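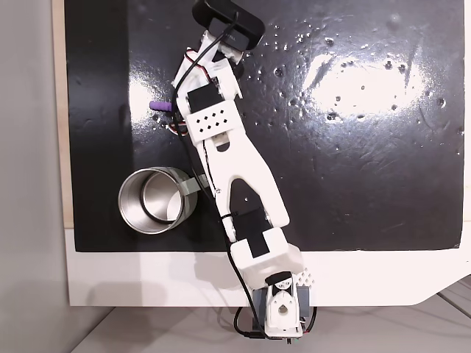 Gloss Black Tabletop Boards: Surface Gallery

Page compiled by Tomos Parri, finishing shop, Howells
Last updated 20/04/2021

This gallery covers the gloss black boards used as small tabletops and bench inserts. It is meant as a reference for anyone choosing a board, cleaning one, or trying to decide whether a mark is in the finish or sitting on top of it. Each entry is a line or two. Longer notes are kept with the board records and can be requested by panel name.

Gloss level was judged by eye under the normal shop lights. No meter readings are given. Where an entry names a cleaner or a cloth, it refers to what we keep on the shelf, and other products may behave differently.

Opening picture
Glossy black board on a white platform, with a narrow light beige strip along the left edge. Strong glare right of center; small white specks and droplet-like marks across the right half, most noticeable near the glare.

Fliron, full gloss
Deepest black of the group and the least forgiving. Lint shows within minutes of wiping. Supplied with a peel-off film, which should stay on until the board is in its final position.

Fliron, full gloss, second batch
Same color as the first batch, slightly more ripple in the reflection when viewed at a low angle. Accepted for bench use. Not matched with first-batch boards on the same run.

Grernden, high gloss
Good flatness over the full width. Corners are sharp as delivered and are eased by hand with fine paper before fitting. The eased edge comes up gray and needs a touch of black wax.

Grernden, high gloss, after cleaning trial
Brigitta Bühler wiped this board 36 times with a dry microfiber cloth, then inspected it under a hand lamp. Fine circular scratches in the center, none at the edges. A damp cloth is now the standard first pass.

Welletti, soft gloss
Reflects a window as a blurred patch with no hard outline. Easier on the eyes over a long session. Picks up grease from hands more readily than the harder finishes, and the smears take two passes to clear.

Welletti, soft gloss, water marks
Tap water left to dry on the face for nearly 30 hours. White rings remained after a plain wipe and came off with diluted vinegar – rinse straight away and dry with a clean cloth.

Edge strips
A pale strip on a black board makes the edge easy to find and hides small chips in the corner. It also shows dirt sooner than the board does. Strips fixed with contact adhesive have held well; the taped ones lifted at the ends by October and were replaced.

Notes on viewing

Gloss black behaves as a dark mirror, so the position of the light matters more than its strength. With a lamp overhead, most of the face looks clean and the marks gather close to the reflection. Move your head from side to side before reaching for a cloth. A mark that stays in one place is on the board. A mark that travels with you is a reflection of something else in the room.

Specks that brush away are dust. Specks that stay put after a damp wipe may be dried spots, adhesive or pitting. Run a fingernail across lightly – pitting catches, dried spots usually feel slightly raised, and adhesive drags.

Do not use melamine sponges or scouring cream on any board listed here. Both dull the finish, and the dull area cannot be polished back to match. Store boards upright with paper between the faces, never stacked flat with grit between them.

Corrections to panel names or batch details should go to Brigitta Bühler at the finishing shop.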